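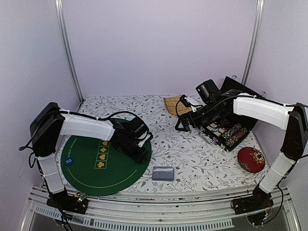
Preguntas frecuentes: ¿puede ya una máquina recoger la mesa de póker?

Imprimir | Enviar por correo electrónico

Tiempo de lectura: 5 minutos

Cada vez que publicamos algo sobre robots domésticos nos llegan las mismas dudas, casi siempre después de que alguien haya visto un vídeo promocional con música alegre. Las respuestas son de Marama Brunton y Lachlan Dunstan, que llevan la sección de automatización del boletín Rutmont y no venden nada.

¿Por qué hablan de cartas y fichas y no de fregar platos?

Porque guardar un juego de póker es una tarea doméstica completa y bastante ingrata. Hay que separar piezas parecidas, devolver cada ficha a su hueco, juntar la baraja y cerrar el maletín. Un niño aburrido lo hace mientras mira la tele. Si un sistema de dos brazos no puede con eso, lo de vaciar el lavavajillas con copas de cristal dentro queda lejos.

¿Tan difícil es coger un naipe?

Pruebe usted con unos alicates. Un naipe plano sobre fieltro apenas ofrece borde, y nosotros lo resolvemos con la uña, con la yema o arrastrándolo hasta el filo de la mesa, sin pensarlo. Una pinza de dos dedos no tiene uña. Puede sujetar la carta muy bien una vez levantada; lo que conviene preguntar es cuántos intentos hicieron falta y quién había colocado la carta antes. Esos datos rara vez vienen en el folleto.
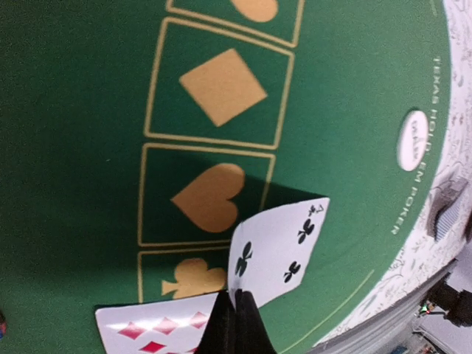 El siete de tréboles, en la pinza y levantado del tapete.

¿Entonces los vídeos están trucados?

No solemos encontrar trampas, pero sí mucha selección. Se enseña la toma buena, se acelera la imagen y se corta antes de que haya que ordenar nada. Vaughan Treloar, lector nuestro y montador de vídeo, nos escribió un martes para pedir que toda demostración lleve un reloj a la vista. Nos parece lo mínimo.

¿Y dos brazos no lo hacen el doble de rápido?

Sobre el papel. En la práctica, dos brazos tienen que repartirse el espacio sin estorbarse, y buena parte del tiempo uno espera al otro. Tienen sentido cuando una mano sujeta y la otra trabaja: abrir una caja, meter la baraja en su estuche, doblar un paño. Para llevar piezas sueltas de un sitio a otro, la ventaja es menor de lo que parece. 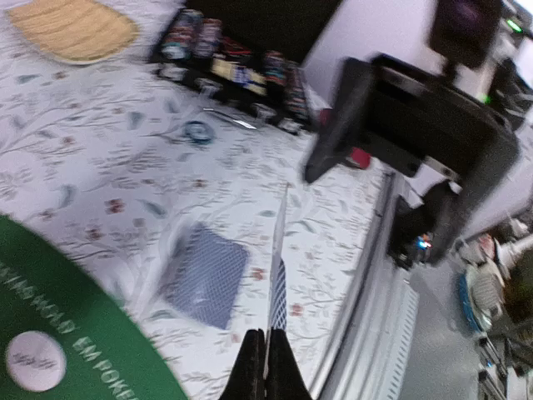
¿Cuánto cuesta un equipo de este tipo?

Depende mucho de quién ponga las horas. El presupuesto más bajo que nos ha llegado, de un distribuidor llamado Skilteck, pedía 600 euros por brazo, sin cámaras, sin ordenador y sin nadie que lo ajustase. La parte cara viene luego: montar, calibrar, repetir la tarea hasta aburrirse y volver a calibrar cuando alguien mueve la mesa.

¿Sirve en un taller lo que se aprende recogiendo fichas?

En parte. Coger piezas iguales y alinearlas en una bandeja se parece bastante a lo que se hace en muchos puestos de embalaje, y ahí somos algo menos pesimistas. Wiremu Mahuika, encargado de la nave de Trimcombe, lo mira con más frialdad: su bandeja está siempre en el mismo sitio, atornillada, y para eso ya tenía máquinas hace años. Lo que le interesaría es un brazo que aguante el desorden de un lunes -- y ese todavía no se lo ha ofrecido nadie con garantía por escrito.

¿Coger varias fichas de golpe es un avance?

Lo es, y no queremos ser cicateros. Una pila se comporta peor que una pieza suelta: si se aprieta poco, se cae la del medio; si se aprieta torcido, salta entera. Aun así, queda la mitad del trabajo, que es encajarla en el compartimento correcto sin volcar las vecinas.

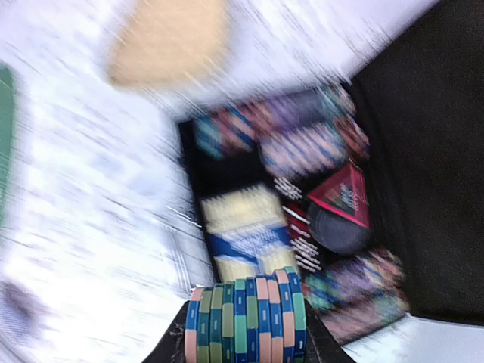 Una pila de fichas entre los dedos de la pinza, con el maletín abierto detrás.

¿Me compro uno para casa?

Nosotros esperaríamos. Si le divierte cacharrear, adelante, es una afición como otra cualquiera. Si lo que quiere es no recoger, pida una prueba en su propia mesa, con su mantel y sus trastos, y cronométrela.

¿Cuándo actualizan esta página?

La próxima revisión está prevista para abril. Las correcciones se las pueden enviar a Tane Waaka, a la redacción de Rutmont.

Imprimir | Enviar por correo electrónico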